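The bill was 392 dollars. For one quarter. For an apartment where people mostly shower at the gym.

So that was my evening gone. I'd been meaning to write up the bread thing but the bread thing will have to wait, this is a utilities post now. Sorry. Writing this fast before I have to go out again.

Background for anyone new: we moved to Sotano Street in the spring, water isn't included, and the old place it was. I had never once in my adult life looked at a water bill. Didn't know they came in units. Didn't know the units were different from the units on the meter. Didn't know where the meter was! (Behind the bikes, under a metal lid, full of leaves.)

First thing I did was panic and call Koyama, the company that does the billing for the building. On hold 30 minutes, then a nice person telling me the reading was an estimate. OK. So what was it an estimate of? The last tenants, apparently. Who must have been filling a pond.

Second thing I did was go round the apartment looking for leaks. The toilet test is the one to do. Food coloring in the tank, leave it, don't flush, come back, look in the bowl. Color in the bowl means the flapper is shot. Ours was blue in 5 minutes. Bright blue. It has been quietly running the whole time we've lived here and I just thought the building made that noise.

New flapper from the hardware store, cheap, fits badly, works. I had to trim the chain. If you buy the universal kind, keep the reciept, ask me how I know.

Then the dull stuff. Aerators on the taps, unscrewed and soaked in vinegar overnight. Shower head same. And the washing machine, which I'd been running half empty on the long cycle like some kind of duke. Full loads now, short cycle unless it's towels. Cool for nearly everything, 90 only for the kitchen cloths (celsius, the dial came that way). Clean the filter too, it was on my list from the spring and stayed there until this month.

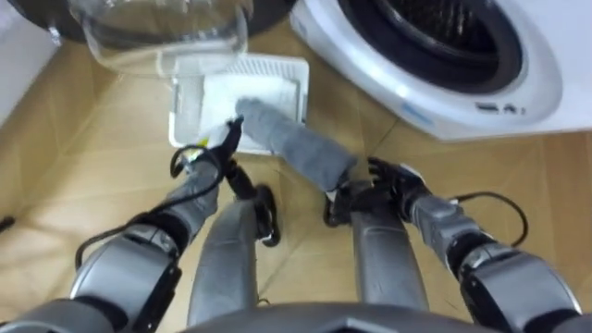
A reader wrote in under the last post that the wash is the wrong place to start and everyone should read the meter for a week first, same time every morning, before touching a single thing, otherwise you fix six things at once and never find out which one was costing you. Also that estimated bills can be disputed, in writing, and to do it early.

Fair. Completely fair. I did it in the wrong order. I've started the readings now, 7 am, on the back of an envelope taped inside the closet door, and the numbers are already less scary. But I'll never know how much was toilet and how much was me being lazy with the dial. Toilet, I'd bet. Mostly toilet.

The dispute letter has gone in. I put the meter reading, a photo of the meter with the lid off, the move-in date, and a very polite sentence about ponds which I then deleted. Koyama want it on their own form, and the form is a PDF that doesn't let you type in the boxes. So printed it at the library. Mailed it. Stamp!

Somebody at work swears by Vuloder, an app where you put in your readings and it draws you a graph. I tried it. Pretty graph. It wanted my location, my contacts and a subscription, so back to the envelope.

Things I haven't done and probably should:

Dishwasher. Supposedly uses less than doing them by hand, and I want this to be true so badly I haven't checked.

Rain barrel for the balcony tomatoes. Is that even allowed here? Lease says nothing. Lease says a lot about grills.

The drip under the bathroom sink. It's a slow one. There's a bowl. I know a bowl isn't a repair.

Laundry is still where it falls apart, week to week. I say full loads only and then it's late and someone needs one thing for the morning. You can't run a whole cycle for that. Wash it in the sink, hang it on the radiator, go to bed.

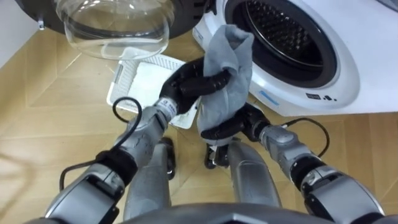 One gray sock, drum open.

Anyway. Next bill is due in November and I'll post the number whatever it is. If it's another estimate I'm going to go sit in their lobby with my envelope.

Bread next time, the starter (a jar of Stenus rye from the market) is alive and smells like paint. Is that ok? Tell me in the comments if thats ok.

Last updated: November, 6:40 pm

Contact | © Sotano Street Notes | Back to top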